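The Jolell Gripper: Gallery

Welcome to the gallery page for the Jolell, our hand-held gripper, which we've been building at the Skoltcombe shared workshop since longer ago than we'd like to admit (the first drawing has a coffee ring on it and the word "June," and we have stopped asking which June). If you've been following the build notes you already know most of the story, but plenty of people just want to see the thing holding something, and we completely understand that!

For anyone new, the idea is simple enough. You hold the tool, you squeeze, and the two jaws close on whatever is between them. A gripper like this would normally live on the end of a robot arm, and one day we hope ours will, but we wanted to learn how the jaws behave on everyday things before we spent money on motors. Carrying it by hand has taught us a great deal. You feel right away when a grip is off center, and you start to notice how differently you approach a mug, a box and a marker pen.

The white mounting plate is the part we redrew the most. Its angled sides came out of a long evening of arguing over where a wrist wants to be, and it has more screw holes than we use, so please don't write in to ask what each one is for. Some of them are left over from an earlier finger position, and we kept them in case we change our minds again. The screws came from Asamoah, whose little mixed box has been a blessing, even if we still run out of the one length we need every single Tuesday.

Then there are the pads. Yes, they're magenta! It was the color we had on hand, from a Prallmont order meant for something else, and by the second pair we'd grown so fond of it that going back to black felt like a shame. The fine grooves run parallel all the way along, and they are the third pattern we tried. The first was too shallow to feel with a thumb and the second collected every crumb in the workshop. The dark gray fingers sit inside the pads, and getting the two sides to meet evenly took a lot of sanding and a certain amount of muttering.

If you're thinking of making one, we'd say start with the fingers and leave the handle for later. We did it the other way around, and had a beautifully comfortable handle with nothing sensible to bolt to it for weeks. Our jaws open to 70 millimeters, and the parts for the current version came to around 843 grams on the kitchen scale before we trimmed anything, a bit more than we wanted to hold up for an afternoon.

Bottles are what we come back to again and again. They're round, they're tall, and the label gives the fingers something different to press on than bare plastic does, so we can talk for far too long about where on a bottle to take hold.

Upright, with the yellow cap at the top and a finger against each side of the label:

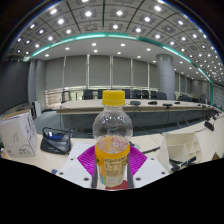

Next on the bench is a softer spring, and after that another go at the handle.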